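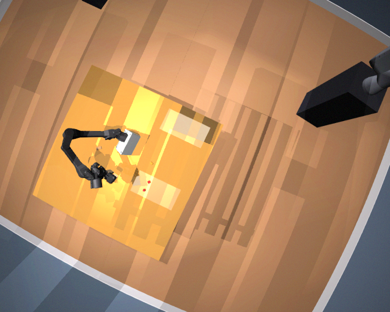

4. Recording demonstrations in the simulated room

By now you should have the simulator running and the Tiltholm room loading without errors. If the room comes up with no floor, go back to section 3 and fix the asset path first, because nothing below will work without it.

I'll say a bit about what we're after before the steps, since I skipped this in the first version of the guide and got a pile of email. Our method (we call it Narlow) trains a pick-and-place policy entirely on rendered images, and then asks it to cope with lighting and camera angles it never saw. The trick, if you can call it one, is that we keep the arm's motion and swap out everything about how it looks. One recorded demonstration gets rendered again and again with new light, new shadows and a new camera. So the recordings you make here need to be clean, and the looks can be as messy as you like. Messier is better!

4.1 Before you start

You need the Tiltholm room, the arm model, and the Hanel recorder plugin from section 2. Give yourself an hour or so for the first batch. I do mine before 9 in the morning when the shared machine is quiet, but that's a local problem and yours may be nicer.

Note: the small red cubes are the task objects. The other bits and pieces on the table are distractors, and the policy is supposed to ignore them. Please leave them in.

4.2 Recording

1. Open the room and press Reset. The arm goes to its folded rest pose and the task objects get placed on the table.

2. Check that the task objects aren't overlapping. The placement code tries to avoid this but it gets it wrong now and then, and when you start the physics the cubes pop apart like popcorn. If they overlap, press Reset again.

3. Set the camera to Fixed in the recorder panel. You'll be tempted to record with a random camera right away (I was). Don't. The camera gets changed at render time, and recording with it moving makes steering the arm a misery.

4. Press Record and wait for the counter to start moving before you touch the controls. There's a short lag while the plugin opens its file. Anything you do during the lag is lost, and your demonstration will start with the arm already halfway to the cube.

5. Move the arm to the first cube, close the gripper, lift, and put the cube down in the target area. Go at a comfortable pace. My early recordings were painfully slow and the trained policy copied that faithfully, dithering over every cube.

6. Do the second cube the same way.

7. Open the gripper, bring the arm back to rest, and press Stop.

Caution: do not press Reset while recording. The recorder keeps going, the cubes jump to new places, and the file looks perfectly normal until training. I lost a whole batch to this.

If you drop a cube, keep going as long as you can still reach it. Recoveries are useful and the policy learns from them. If it rolls off the table, press Discard and start over.

4.3 How many do you need?

We used 300 demonstrations for the main result, and that's what I'd aim for if you want to compare with our numbers. You can stop early if you only want to check that your setup works, but please don't read anything into the success rate you get from a handful.

4.4 Rendering the variations

This is the fun part. Open the variation panel and load your folder of recordings.

1. Set Light to Random. This changes the direction, strength and color of the light sources each time. You'll get hot yellow patches on the tabletop, and slatted shadows running across the floorboards. Some of it looks ugly. It's meant to.

2. Set Camera to Random and leave Roll switched on. With Roll on, the table can come out rotated into a diamond with its corners pointing at the edges of the picture. An earlier version kept the table square to the camera, and the policy fell over as soon as anybody bumped the tripod on the real setup.

3. Set Variations per recording to 3.

4. Pick an output folder on a fast disk and press Render.

5. When it's done, open the preview and flick through it by eye. You're looking for pictures where every red cube is hidden, either behind the arm or in shadow so deep that you can't find it yourself. Mark those with X. The loader will skip them.

Our full set came to 3,414 images for the appearance test, after I'd thrown out the hopeless ones. That test set is separate from the training renders, so please keep the two folders apart. I once trained on both by accident and spent a very happy afternoon believing we'd solved the problem.

Note: small distractors that nearly match the tabletop color are not a reason to mark a picture. Neither are harsh shadows from the arm, even when they break up into odd shapes next to the gripper. Those are the cases where the older Yordanov baseline tended to reach for the shadow instead of the cube, so they're the ones I care about most.

4.5 When things look wrong

The whole tabletop is pure white. The light strength range is set too high. Bring the upper limit down in the variation panel and render again.

The shadows don't move when the light does. You have baked shadows turned on. Switch them off under Display and restart the simulator. A reload isn't enough, sorry.

The cubes come out brown. Check that Protect task colors is on. We let the light tint the cubes but we don't let the material randomizer repaint them, and that box controls the second part.

The arm jitters on playback. Your recording rate and your playback rate don't match. Both need to be the same in the Hanel settings file, and the plugin doesn't warn you if they differ. It's on my list.

Rendering stops partway with no message. Nearly always a full disk. Free some room, press Render again, and it will pick up at the first missing picture.

4.6 Checking the files

Run the check script on the output folder before moving on. It prints one line per recording and a total at the end. If any recording has fewer than 3 variations listed, delete its subfolder and render that one again. Then go on to section 5, where you'll point the trainer at this folder.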